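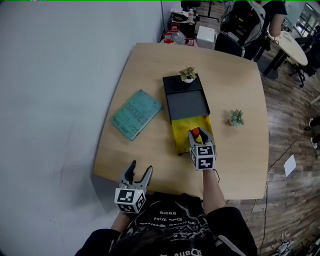
The wooden table with the tray, the cloth and both plants

Forum > Home and Rooms > Small Tables and Shelves
Topic: What to put on a low table with a black tray?

brirnach_lena
Posted Sep 8, 2019
Hello all. English is my second language, so please excuse me if I use a wrong word. I need advice for the light wood table in our shared room. It has rounded edges and I like it very much, but I can't arrange the things on it in a nice way. I have a black tray with a raised rim, a yellow cloth, two small plants in white pots (one is a succulent) and one teal hardcover book.
Now the cloth is over the front part of the tray, the succulent is at the far end of the tray, and the other plant stands on the wood. My question is, should both plants be in the tray? And is the yellow too strong with the teal?

Khaemba
I would put both pots in the tray. When you water them, the tray catches the water and the wood stays safe. I have a light table too and it has a white ring from one pot. I sanded it for a whole afternoon in May and the ring is still there.

brirnach_lena
Thank you Khaemba. I give the succulent very little water, so I did not think of this. But the other one with the pointed leaves I water every 5 days.

mossandtin
Sorry, I disagree with Khaemba. Two white pots in one black tray will look like a shop. One in and one out is nicer to the eye. Buy a cork circle for the one on the wood and the problem is gone.
The yellow is fine. I would fold it though, or take it out of the tray completely. A tray is there so you can put things in it, and with a cloth on top you lose the front half.

Khaemba
A cork circle gets wet too. Then you have wet cork on wood for two days.

mossandtin
Only if you pour like a fireman :)

Iratmont17
What do you use the cloth for? If it is for dusting, I would keep it in a drawer. If it is for decoration then iron it and lay it flat, with the tray on top of it. I did this with a mustard napkin and the dark tray looked much better.

brirnach_lena
It is for decoration, but also people put small things on it, because the tray makes noise when you put something hard in it. So I want some cloth inside. Maybe I can cut it to the size of the bottom?

Iratmont17
Yes, cut it, but hem the edges or it will come apart. Or use felt, then there is nothing to sew. Mine is from Fosico, they sell it by the sheet and one sheet was enough.

old_varnish
Nobody answered about the book. Leave it on the left side, but put it straight with the edge of the table. When a book lies at an angle, it looks like somebody will come back for it.

mossandtin
I like it at an angle! The table has round edges, so what is "straight" there?

old_varnish
The long side is still a long side.

brirnach_lena
Thank you for so many answers. I will try felt in the tray and the pointed plant on a saucer, not on cork, so maybe both sides are happy. The book I will leave how it is for now. Does the felt need glue, or does it stay by itself?

Iratmont17
No glue. Cut it a little bigger than the bottom and press it into the corners.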